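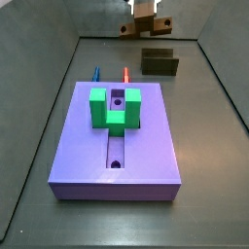

One reader asked, after the July edition, whether the cables really have to be sorted before the shelves go up. Yes, please! It's the best hour you'll spend on your Galang bench, and everything later gets easier.

## 4. Power and cables

You'll need the Erinard cable clips, the label sheet and a soft pencil.

1. Unplug everything, including the lamp.
2. Lay each cable along the back rail and leave 20 cm of slack at both ends.
3. Label both ends now – you'll be so glad you did.
4. Press the clips onto the rail, two at each corner, and snap the cables in with your thumb.
5. Run the thick cables first. Thin ones tuck in beside them beautifully.

**Note:** The long rail takes up to seven cables per clip. If you have more, start a second row underneath.

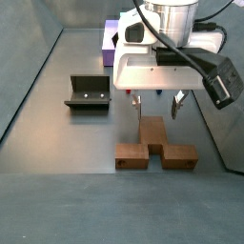 *Fig. 2 – Black plug and cable at the white bracket.*

6. Plug in the lamp and switch it on, then add your other devices one at a time.
7. Slide the drawers in and out. No cable should pull tight.

**Caution:** Never plug one power strip into another. Keep heaters on their own wall outlet.

Once the drawers glide freely, go on to section 5 and hang those shelves!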